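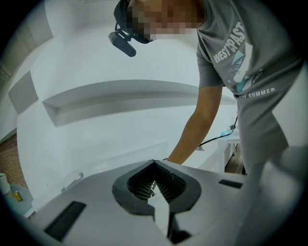
A hand-held gripper with its operator, who is wearing a head-mounted device.

1/ The Brundemham Centre for Work and Technology has today released its working paper on scheduling software in regional parcel depots. The authors are Refilwe Ntuli and Liviu Ardeleanu. A summary follows in this thread.

2/ The paper concerns one narrow matter: who decides when a sorting shift starts and ends once a depot has installed automated conveyors. Job numbers are dealt with in a separate program of work and are not estimated in this paper.

3/ The authors interviewed 158 employees at depots operated by Molard and Daseditz. Team leaders, maintenance staff and labour-hire workers were all included. Drivers were outside the scope of the study.

4/ At the Molard sites, start times are generated overnight from forecast parcel volumes and sent to staff by text message. Most interviewees received their confirmed start after 8 pm for a shift the following morning.

5/ Daseditz publishes its roster 21 days ahead and allows the software to alter only the order of tasks within a shift. Supervisors there reported more idle time on the conveyor line – and considerably fewer unfilled shifts.

6/ Maintenance staff raised a concern the authors had not anticipated. Cleaning and belt inspection were being moved into meal breaks, when the line was stopped for other reasons. Section 4 of the paper sets out how this practice developed at two sites.

7/ The paper recommends that any change to a start time within 50 hours of the shift be approved by a named manager, and that the reason be recorded where the employee can read it. It makes no recommendation on the choice of software supplier.

8/ Both companies were given a draft for comment. Molard has disputed the description of its overnight messages, and its response is reproduced in full as Appendix B. Daseditz corrected two site names.

9/ The Centre thanks Sarla Dubey, who organised the interviews, and Marthinus Gumede, who reviewed the survey instrument. Responsibility for any remaining errors rests with the authors.

10/ A public briefing will be held at the Ndlovu Theatre on Wednesday at 5.30 pm, chaired by Bheki Khumalo. Admission is free, but registration is required. An Auslan interpreter will be present.

11/ Printed copies may be requested from the Centre's front office. Enquiries from the media should be directed to the publications desk during business hours.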